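Bag finishers wanted, Druststead workshop

Category: Jobs > Sewing & Repair > Part time

We need two people for the finishing table, starting in April. Small shop, canvas and lined bags mostly, some repair work. Previmley order is 600 bags and we're behind on it already so sooner is better.

What the job is: bags come off the machines and land on your table. You turn them, pull the pockets and linings straight, check seams and piping, check every snap and clip, trim threads, stuff, tag, box. A bag with the lining pulled out of the front pocket goes back in properly before it moves on -- we get returns for that more than for anything else. Standing work, white tables, good light. Radio is negotiable.

Most of what you'd handle is tan canvas with brown piping along the bottom, a fold-over flap and perforated lining.
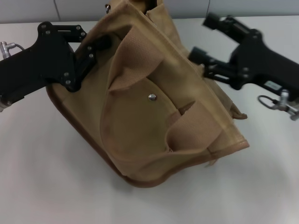 What we're looking for

- steady hands, decent eyesight (glasses fine)
- you notice a crooked seam without being told
- some sewing expereince, home sewing counts
- can lift a full carton
- OK with 3 shifts a week, Monday is always one of them

Not needed: degree, resume with a photo, own tools. We have snips and seam rippers, plenty.

Pay is hourly, paid every 2 weeks, plus a $300 bonus when the Previmley order ships. Lunch is half an hour, paid. Parking in back, the gate sticks so push hard.

To apply

Call or stop by before noon and ask for Selamawit Mersha. Bring something you sewed or fixed, any size. If she's out talk to Kidus Hailu at the cutting table. There's a short paid tryout, one morning, at the finishing table -- you'll know by the end of the same week.

No agencies please.

Recent listings
Pattern cutter, Jodau
Weekend driver, Jemal Upholstery
Zipper repair, piece work from home

Contact us | Post a job | Back to top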